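4.2 Putting bottles back in the box
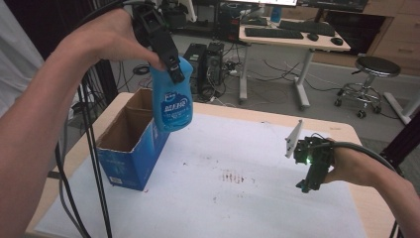 Figure 3. A blue plastic bottle held above an open cardboard box on a table covered with white paper.

Sevim Bilgin objected early on that a bottle is the easiest thing in the world to put in a box, and that we would learn far more from cutlery or folded shirts. We took the objection seriously, and it shaped the way this part of the study was set up. Her point holds for a single bottle and an empty box. It stops holding very quickly once the box has a neighbour in it, or once the flaps have been opened so many times that they no longer stay where you leave them.

Bottles turned out to be wonderful material. They come with a shape that was designed for pouring and for standing on a shelf, and the box they travel in was designed for neither. A rounded detergent-style bottle such as the one in Figure 3 has a glossy surface, which people at home told us they find harder to hold with confidence than a matt one – and most of them had never thought about it until we asked. Melahat Akyol collected these remarks in the kitchen interviews of the first stage (Section 3), and we kept coming back to her notes while coding the packing sessions.

The coded set contains 2987 placements, gathered from 70 sessions. By a placement we mean the stretch from the moment a bottle leaves the table to the moment the hand, or whatever is doing the holding, lets go of it. Bottles that were lifted and set down again on the table were coded separately and are discussed in Section 4.4.

Three things interested us in each placement: where the bottle waited before it went in, which flap it passed over, and whether it was turned on the way. The first of these gave us the nicest surprise of the whole study. Many placements include a pause above or beside the box, often very short, with the bottle held clear of the cardboard. We had expected to treat this as hesitation and throw it out. Suleiman Onyeka argued for keeping it, and he was right! When the pause was present, the bottle was much less likely to catch on a flap, and in 53 sessions the pauses grew shorter as the box filled up and the remaining gap became obvious. People seem to use the moment to look down into the box and choose a spot.

Flaps deserve more attention than they get in the packing literature. A fresh box has stiff flaps that stand up and narrow the opening. A box that has been opened many times has soft ones that fall outwards, and then the job becomes far more pleasant. We replaced each box after eight sessions, which in hindsight was too late; by the sixth, the fold lines had gone so slack that the task was a different one. Anyone repeating the work should note the age of the box along with its size.

The tabletop matters too, in a modest way. A paper covering gives a plain background against which a bottle is easy to pick out, and it shows marks that a bare surface would hide. It also slides if it isn't fixed down. We tried fixing the corners with tape and preferred it, although Zerrin Karabulut found the untaped sheet closer to what happens on a real kitchen table, where there is usually a cloth or a newspaper underneath everything. Both arrangements are kept in the coded set and marked as such.

Turning the bottle on the way in was the least regular of our three measures. Some packers turned the label towards themselves every time, as if stocking a cupboard – others never did. The habit was steady within a person and varied a great deal between people, so we report it by packer in Table 5.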